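Erlinda Manalastas left me her sewing table, her button tin and fourteen years of mending she'd never got round to. The solicitor in Pleston read it out as if it were a house in the south of France. "And the mending," he said, and looked at me over his glasses.

I'd lived below her for most of that time, at number 201, and I'd heard the table being dragged about at all hours. She liked to follow the light. So when it came down to me I did the same (badly, I took a lump out of the door frame) and spread a green cloth over it, a nice soft sagey one, the sort of colour she'd have called hospital.

Then I started on the blue. There was such a lot of blue! Navy mostly, all balled up, and I couldn't tell you what half of it had been.

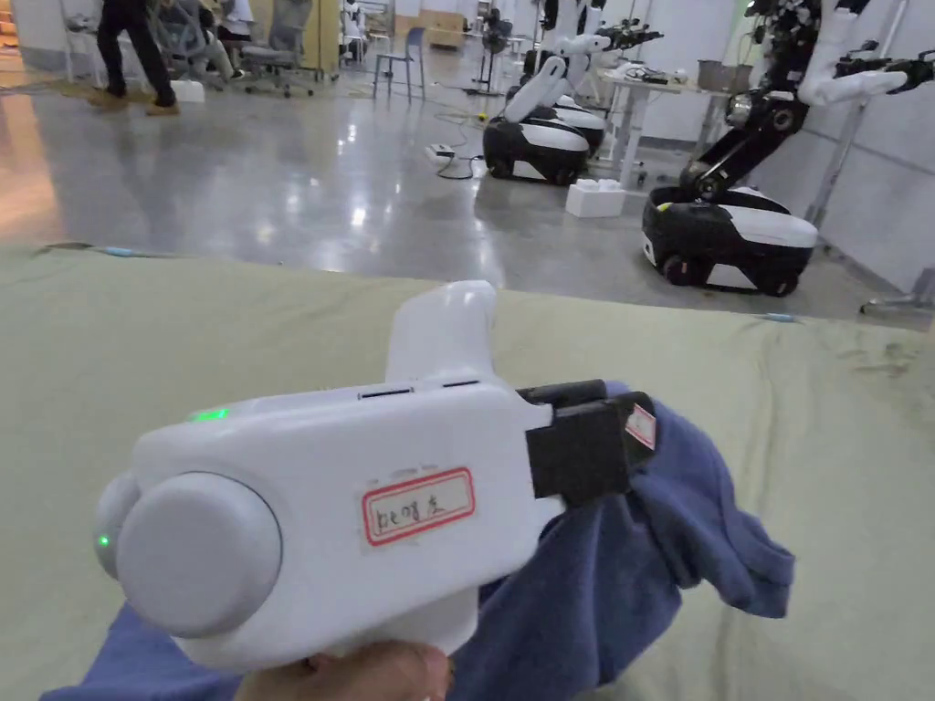
Debora rang while I was trying to get the creases out with my hand.

"Is it a shirt?" she said.

"It might be a shirt. It might be a curtain."

"Has it got a collar?"

I turned it over twice – no collar that I could find, but a slip of paper was pinned inside a fold, with Erlinda's tiny writing on it. *Jerome, left elbow. He says no hurry.*

Well, I only knew one Jerome, and he'd moved to Studbridge before the baker's closed. I read it out to Debora and she went quiet, and then she said she had his number somewhere, if I wanted it.

I threaded a needle first. It took me four goes, and I used the wrong blue.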